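**Notes to go with the visit to the Hultwood workshop (August)**

Thank you all for being so prompt, and for putting up with the coach. Several of you asked me to write up what Minoru Fujimoto told us, as it was hard to hear at the back, so I've done my best from my own scribbles. Please correct me if yours say something different!

The part most of you will remember is the laundry demonstration. Minoru's team have been working on loading and unloading a top-loading washing machine, and he was very frank that it is one of the harder household jobs they have tried. A cup keeps its shape when you take hold of it. A shirt doesn't, and once it is in a heap with other clothes it is difficult to say where one thing stops and the next begins.

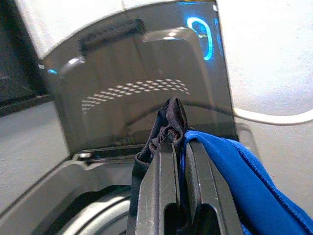 He then talked us through the gripper, which has two parallel fingers and closes like a pair of tongs. With cloth you go for a fold or a peak and pinch it near the tips. Quite often you come up with two garments together, and the group has to decide whether that counts as a good pick. At Hultwood it does for unloading, but it doesn't for sorting (do make a note of this, we'll need it when we come to scoring).

Estrella Rosales looks after the records, and she gave us the figures for the spring trials: 291 attempts, of which 80 were picks of more than one item. She puts 16 of the remainder down to trouble with the view from the wrist camera, mostly glare off shiny surfaces, and I thought it was good of her to share those as well.

**Before our next session**

- Read section 2 of the Wieczorek booklet, on soft objects.
- Write half a page on how you would tell, from a wrist camera alone, that the fingers were holding two things.
- If you borrowed a Hultwood visitor badge, please bring it back to me, I have a little envelope for them.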